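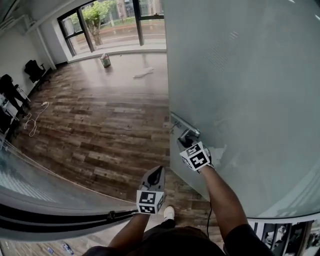 Skirnholm Economic History Group, Data Desk

README for the Rakena reform-era price and trade series

Read this before you cite anything. The file holds 2,182 rows of yearly tariff rates, exchange rates and export values from before and after the Rakena reforms. Of those, 1,975 come from printed yearbooks. The rest were filled in by Briltel, whose method note runs to one paragraph and leaves out the formula. We flag these rows with est = 1 and would drop them from any regression.

The popular claim is that growth took off the year tariffs fell. Maybe. The export column changes its base year at the same point, and the old and new bases overlap for only 16 products. Ngaio Bright rebuilt the overlap in March and got a much smaller jump.

Known problems: Sornthorpe port figures are rounded to the nearest 2,000 tons. Services are missing entirely. Blank cells mean not reported, so don't read them as zero.

Last changed 2026-05-29. Corrections welcome if they come with a page number.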